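Chamado nº 163
Assunto: Copa do 2º andar: pia lenta, portas desalinhadas e o caso da caneca branca
Aberto por: Rodica Dobre (Romer, administrativo)
Responsável: Ayman Semaan (Abugri Manutenção)
Prioridade: média (pedida como "urgentíssima", rebaixada pelo sistema)
Situação: encerrado com pendência

Descrição inicial (Rodica Dobre)

Bom dia. A pia da copa está escoando na velocidade de um processo judicial. Enche, pensa no assunto, desce dois dedos, pensa de novo. Além disso, uma das portas do armário de baixo raspa na vizinha quando abre, e alguém deixou um anel marrom de café na bancada branca que já resistiu a pano úmido, pano seco e indignação. Peço uma visita ainda em janeiro, se for possível, e se não for também.

Aproveito para registrar que a caneca branca de cerâmica voltou a cheirar a esgoto. Sei que canecas não são escopo da manutenção. Registro mesmo assim.

09h12, Ayman Semaan
Recebido. Três perguntas antes de eu subir:
A água volta pela cuba ou só demora para descer?
Já jogaram alguma coisa no ralo? (Soda, desentupidor, água fervendo, arroz de alguém.)
A caneca cheira sempre ou só depois de lavada?

09h40, Rodica Dobre
Só demora. Ninguém admite ter jogado nada, o que nesta empresa quer dizer que jogaram. A caneca cheira depois de lavada. Antes de lavada cheira a café, como convém.

10h05, Ayman Semaan
Então o cheiro da caneca e a pia lenta podem ser o mesmo defeito. Se o sifão está com crosta, a água suja fica parada na cuba e a caneca toma banho nela. Peço que não lavem nada ali até eu olhar. Peço também que não usem "só um pouquinho".

10h06, Dela Agbenyega
Usei só um pouquinho. Desculpem.

Visita 1 (Ayman Semaan)

Tirei tudo de baixo da pia. Encontrei 6 esponjas em estágios diferentes da vida, um frasco de detergente Trenda com a tampa colada pelo próprio conteúdo e um saco plástico cheio de sacos plásticos. Devolvi os sacos plásticos, não sou um selvagem. Três esponjas foram para o lixo com autorização verbal da Rodica. As outras três foram para o lixo sem autorização.

Desmontei o sifão com um balde embaixo. A crosta era de borra de café e gordura, compacta, com a consistência de uma rapadura que desistiu. Limpei com escova, enxaguei no tanque da área de serviço e troquei a vedação, que estava ressecada. Remontei, enchi a cuba até a metade e soltei. Desceu sem reclamar. Repeti com a cuba cheia. Mesmo resultado. Sem vazamento nas conexões depois de cinco minutos com papel seco embaixo.

Porta do armário: dobradiça de cima com parafuso frouxo. Apertei e regulei a lateral. Abri e fechei umas vinte vezes, até a Akosua Annan pedir da outra sala que eu parasse.

Anel de café: fica para a visita 2. Trouxe o produto errado.

14h22, Rodica Dobre
A pia está ótima. A porta está ótima. A caneca continua cheirando.

14h30, Ayman Semaan
Lavaram com o quê?

14h31, Rodica Dobre
Com a esponja.

14h31, Ayman Semaan
Qual esponja?

14h38, Rodica Dobre
Havia uma sétima. Estava atrás do escorredor. Estou olhando para ela e ela está olhando para mim.

14h45, Ayman Semaan
Esponja fora. A caneca fica de molho em água quente com uma colher de bicarbonato até o fim do expediente. Depois, detergente, esponja nova, enxágue demorado e secar de boca para baixo num pano limpo. Quem quiser cheirar a caneca, cheire seca. Molhada ela engana.

Visita 2 (Ayman Semaan)

Bancada: o tampo é branco, imitando mármore no aspecto, e eu não quis apostar no material sem saber. Testei bicarbonato em pasta num canto perto da parede, esperei, enxaguei, comparei. Não perdeu brilho. Apliquei sobre o anel, coberto com filme plástico, e deixei durante o almoço. Saiu quase tudo. Restou uma sombra que só aparece se a pessoa já sabe onde procurar, e agora, por culpa minha, todos sabem.

Nada de vinagre ali, por favor. Se for mármore mesmo, o vinagre resolve a mancha e leva o tampo junto. O Ekow Opoku perguntou se limão servia, "por ser natural". Limão é vinagre com boa assessoria de imprensa. Também não.

Passei pano no piso cinza. É vinílico, de riscas finas, e pede pano bem torcido e detergente neutro diluído. Encharcado ele até aguenta, mas a água entra nas emendas e depois quem volta sou eu. Sem cera. Alguém já passou cera uma vez, segundo a Dela, e a copa ficou interditada por excesso de emoção.

Anexo 1, acrescentado ao chamado:

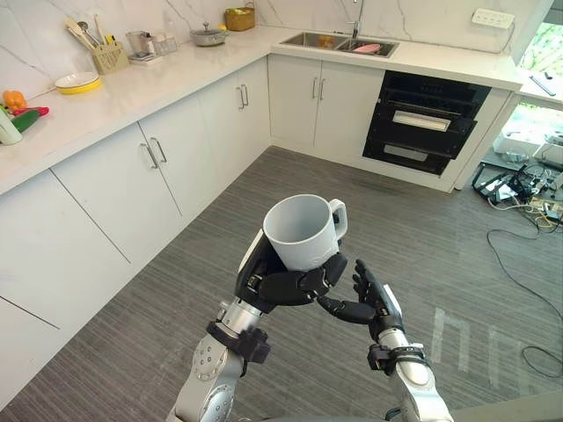 Anexo 1. A caneca do chamado, de boca para cima. Ao fundo, a bancada e os armários da copa.

16h10, Akosua Annan
Dá para ver no anexo os puxadores em barra. Os de baixo da pia também entram na limpeza? Estão com marcas de dedo desde que eu fui contratada.

16h18, Ayman Semaan
Entram. Pano de microfibra úmido, uma gota de detergente, secar na hora. Nada de palha de aço. Se depois disso continuarem com marcas, as marcas são de quem acabou de limpar.

16h25, Ekow Opoku
Pergunta técnica. A caneca pode voltar para o micro-ondas?

16h27, Ayman Semaan
O fundo dela diz alguma coisa?

16h33, Ekow Opoku
Não sei, está com chá dentro.

16h34, Ayman Semaan
Quem pôs chá dentro? Ela estava em observação.

16h40, Ekow Opoku
O chá está bom. Não cheira a nada. Nem a chá, mas isso eu atribuo à marca.

Registro de teste da caneca (Rodica Dobre)

Como o Ayman pediu método, fiz com método.
Água fria, dez minutos parada: sem cheiro.
Água quente, dez minutos parada: sem cheiro.
Café: cheiro de café.
Vazia, seca, de um dia para o outro no armário: cheiro de armário.
A última linha abriu uma nova frente. O armário da esquerda cheira a guardado. Passei pano com água e detergente nas prateleiras e deixei as portas abertas durante a tarde. Dela bateu o joelho em uma delas e pediu que constasse. Consta.

Custos

Vedação do sifão: incluída no contrato.
Bicarbonato: 2 caixas, compradas pela Rodica, reembolso pedido pelo Meter.
Esponjas novas: o Meter recusou o primeiro pedido, que saiu com 100 unidades por engano de digitação. Refeito.

11h02, Rodica Dobre
Para que fique escrito: a quantidade não foi engano de digitação. Foi um momento de fé. Mas aceito a correção.

Orientações que ficam coladas por dentro da porta da pia

Borra de café vai para o lixo orgânico. A pia não é o lixo orgânico, embora tenha se esforçado.
Uma esponja em uso por vez. Trocar toda semana, mesmo que ela pareça bem.
Caneca lavada seca de boca para baixo antes de ir para o armário.
Derramou café na bancada, passa pano na hora. O anel leva menos tempo para se formar do que a reunião leva para acabar.
Água quente no ralo uma vez por semana, com um pouco de detergente. Quente da torneira ou da chaleira já descansada, nunca fervendo.

Encerramento (Ayman Semaan)

Pia: resolvido. Sifão limpo, vedação trocada, teste com cuba cheia feito nas duas visitas.
Porta: resolvido.
Bancada: resolvido, salvo a sombra, que passa a ser considerada característica do local.
Caneca: sem cheiro nos testes. Causa provável, água parada na cuba e a sétima esponja, em proporções que não pretendo investigar.
Pendência: armário da esquerda, cheiro de guardado. Reavaliar depois de alguns dias com sachê de bicarbonato na prateleira de baixo. Se voltar, abrir chamado novo e citar este.

11h48, Dela Agbenyega
Alguém confundiu o sachê com açúcar. Estou abrindo o chamado novo.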